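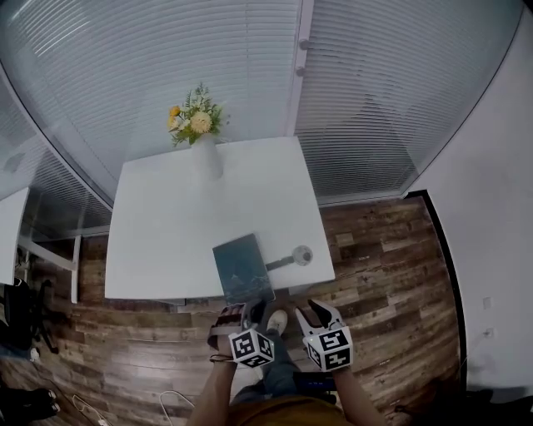
Does anything you put in the vase water make cut flowers last longer?

Forum: Cut Flowers and Arranging
Started by rquintana, September 7, 2026

rquintana
I have been buying a bunch from the grocery store every couple of weeks since February and I'm tired of the advice. Aspirin. A penny. Vodka. Lemon soda. Sugar, but also bleach, because the sugar feeds the bacteria and the bleach kills them. Every article repeats the same list and I have yet to see one where the writer put two vases side by side.

What got me going is a bottle of Drella my sister gave me. The label says "up to twice the life." Twice the life of what? A rose in plain water? A rose in a dirty jar on a radiator? It cost her more than the flowers did.

So has anybody here tested any of it, or are we all passing along what our grandmothers told us?

Rosimeire

thongchai_c
I worked in a flower shop for six years. The packets work. Sugar, something acidic, something to keep the water clean. That part is settled and has been for a long time.

The penny is nonsense. Copper doesn't dissolve in tap water in any amount worth talking about, and a newer US penny is mostly zinc anyway.

rquintana
"Settled" by whom, though? Not picking a fight. The people who tell me packets work are usually the people handing me packets.

thongchai_c
By six years of throwing out dead flowers. We'd run out of packets now and then, and the buckets went cloudy faster and the complaints came in sooner. I didn't write it down, if that's what you want.

Lower_Meadow
That is kind of what she wants. When you ran out of packets, was it because you were busy? Because if you were busy, somebody was probably skipping the bucket scrubbing too.

thongchai_c
Fair. Yes, usually around the big holidays.

Pichit P.
I did try it once, for what it's worth. Mums, one bunch split between three jars. Plain water changed daily, plain water never changed, and packet water never changed. The changed water and the packet water came out the same, give or take a day. The third one stank.

My conclusion was that the packet is a substitute for getting off the couch.

Mums are a bad choice for this, I know. They last forever whatever you do to them. The leaves go long before the flowers.

rquintana
That's already more than I've seen in any article. Did you recut the stems on all three?

Pichit P.
Only on the ones I changed. So there goes my experiment.

roksolana_h
The stem cutting is the part I'd stand behind. Take off an inch, put them straight in the water, pull any leaf that would sit below the surface. I grow for a farm stand and that's all I tell customers. As for cutting at an angle, I do it out of habit. The reason people give is that a flat stem sits on the bottom of the vase and seals itself shut. I have never seen a stem sit that flat.

Cutting under running water I stopped doing years ago and noticed no difference.

Lower_Meadow
Careful, they'll take away your apron for saying that about the angle.

kurniawati
I'll defend the bottled stuff a little. I used Wutetti all last summer on dahlias and they went five days instead of three. I wasn't careful about anything else, so I don't see what else it could have been.

thongchai_c
Dahlias from where? If they're from your own yard, the hour you cut them matters more than anything in the water. Cut at two in the afternoon they're half gone already.

kurniawati
My own, cut before work. The year before I cut them after work.

kurniawati
Oh.

roksolana_h
Your five days is a normal number for a dahlia cut early, if that helps. Three is what I'd expect from a hot afternoon.

rquintana
This is my whole complaint. Everybody changes four things and then thanks the bottle.

I looked at the Drella website last night. There's a page called "The Science" with a drawing of a stem on it and a line saying 424 customers saw a difference. They were asked by email after buying it. No plain water group. I wrote and asked how many people got the email and haven't heard back.

Gernton_Road
They could have asked 500 or they could have asked half the country. You can't do anything with 424 by itself.

I'd still say you're being too hard on it. If a product is sugar, acid and a bit of biocide, then it's the same as the free packet and it works as well as the free packet. The claim on the label is silly and the stuff inside may be fine.

rquintana
Then I'd like them to sell it at the price of sugar.

Pichit P.
Has anyone tried the fridge? Shops keep them cold, and I never see it on the lists. I guess you can't sell a person their own refrigerator.

thongchai_c
Cold does more than anything else in this thread. Overnight in the fridge, every night, away from the fruit drawer. Apples and ripe bananas give off ethylene, and carnations especially will fold up on you. Most people won't do it because they want to look at the flowers and they want to keep milk in there.

roksolana_h
Agree on cold. I'd argue about the fruit bowl. For carnations, sure. For most of what I sell I've had them next to a crate of apples on the stand with nothing to show for it. But it's open air, so maybe that's why.

thongchai_c
It's open air. Try it in a closed cooler and get back to me.

roksolana_h
With my own stock? No thank you.

rquintana
OK. I'm going to do two bunches of the same thing from the same bucket, same day, same kind of jar. One gets Drella, one gets plain water, both get recut and changed every other day. If someone can think of a flower that isn't a mum and doesn't cost much, tell me before I go to the store.

Lower_Meadow
Alstroemeria. Cheap, and you can tell when the petals drop so there's no arguing over what counts as dead. Have somebody else label the jars and not tell you which is which.

kurniawati
I have half a bottle of Wutetti you can add as a third jar. I'd sort of like to know now.

rquintana
Send it over. I'll message you my address.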